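제4장 용기와 낱개 부품의 보관

공유 12 · 댓글 3

공장에 들어온 부품이 모두 가지런히 쌓여 있는 것은 아니다. 막대나 블록처럼 길이가 있는 부품은 받침대에 줄을 맞추어 놓기도 하지만, 뚜껑 없는 통에 그대로 넣어 두는 경우도 많다. 앞의 방식을 정렬 보관, 뒤의 방식을 산적 보관이라고 한다. 이 장에서는 산적 보관에 쓰는 금속 용기를 다룬다.

산적 보관은 넣는 데 드는 시간이 짧다. 대신 꺼낼 때 시간이 든다. 부품마다 방향이 다르고, 서로 기대거나 겹친 것이 있으며, 벽에 바짝 붙은 것은 손가락이나 공구가 들어갈 틈이 부족하다. 드릴베르크(Drilberg) 공장의 작업 기록을 정리한 판카지 타쿠르(Pankaj Thakur)는 한 통에서 부품 88개를 꺼내는 동안 작업이 멈춘 횟수를 13회로 적었다. 대부분은 벽과 모서리 쪽에 남은 부품 때문이었다.

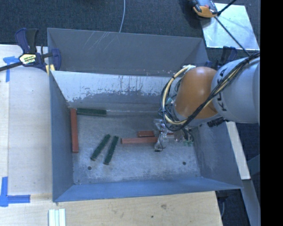

4.1 용기의 형태와 바닥 상태

벽이 비스듬한 금속 용기에 긴 블록이 여러 방향으로 놓여 있다. 왼쪽 벽을 따라 놓인 적갈색 블록과 뒤쪽의 짙은 녹색 블록은 끝이 서로 가까워 모서리 모양을 이룬다. 가운데 쪽의 적갈색 블록 두 개는 나란하지만 그 사이가 좁다. 같은 통 안에서도 부품의 위치에 따라 꺼내는 난이도가 다르다.

벽의 기울기는 용기를 고를 때 먼저 확인할 항목이다. 벽이 수직이면 같은 바닥 면적에 더 많이 담을 수 있으나 벽에 붙은 부품을 잡기 어렵다. 벽이 위로 벌어지면 담는 양에 비해 윗면이 넓어지므로 통로 옆에 둘 때 자리를 더 차지한다. 프리라(Prira) 계열의 소형 용기는 벌어진 벽을, 구레츠키(Górecki) 계열은 수직 벽을 쓴다.

바닥과 안쪽 벽은 쓰는 동안 닳는다. 칠이 된 용기에서는 칠의 가장자리가 불규칙하게 끊기고 그 아래로 금속면이 드러나며, 바닥에는 긁힌 자국이 쌓인다. 얕은 긁힘은 사용에 지장이 없다. 손톱에 걸릴 정도로 일어난 부분은 부품 표면을 상하게 하므로 갈아 내고, 바닥이 휘거나 이음부가 벌어진 용기는 작업에서 뺀다.

바닥에 구멍이 있는 용기도 있다. 구멍의 지름은 담을 부품의 가장 작은 치수보다 작아야 한다. 긴 부품은 폭과 두께만 비교하면 되지만, 나사나 와셔를 함께 담을 때에는 그 치수를 기준으로 삼는다. 구멍이 맞지 않으면 바닥판을 한 장 깔아 쓴다.

4.2 점검 주기

스케니스(Skenis) 창고에서는 용기를 500회 넘게 비운 뒤 첫 정밀 점검을 한다. 그 전까지는 교대할 때 눈으로 확인하고, 이상이 있으면 용기 번호와 위치를 점검표에 적는다. 점검표의 서식은 이 장 끝의 표 4-3에 실었다.

두 가지 색의 부품을 한 통에 담을 때에는 색이 무엇을 뜻하는지 용기 바깥에 표시한다. 색으로 재질을 나누는 공장과 길이를 나누는 공장이 있어, 표시 없이 옮기면 다음 공정에서 다시 분류해야 한다.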